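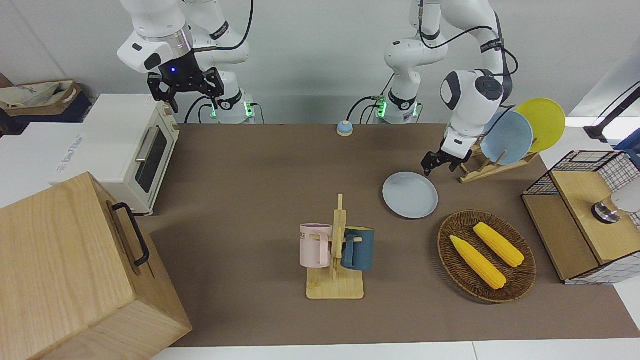

The Bruvik Robotics Club is an after-school program for students in grades nine through twelve. We meet in the old home economics room, from 3:30 until the late bus leaves. Most of our work is in household tasks, so our main bench is set up like a kitchen counter, with two white robot arms at the back and things like a dish rack, a mug tree and a basket of corn for them to work with. Students choose the tasks, write the programs and keep the logbook.

The club has 33 members this year. Fergal Hanrahan, who also teaches physics, is the faculty advisor. New members spend their first 2 months on simulation and safety before they run the arms. After that they join one of our teams:

Statitov - motion planning and code
Pitkänen - grippers, wiring and repairs
Cultton - task design, scoring and the competition notebook

Members can switch teams between semesters, and many do.

Each spring we enter the regional service robotics meet. Last year's event had 9 tasks, and plate stacking was the one we had practiced the least. This year plates and mugs come first on the practice schedule.

You do not need any programming experience to join. Sign-up is in August at the activities fair, and there is no fee. Parents are welcome at our open bench afternoon in the fall - ask at the front office for the time.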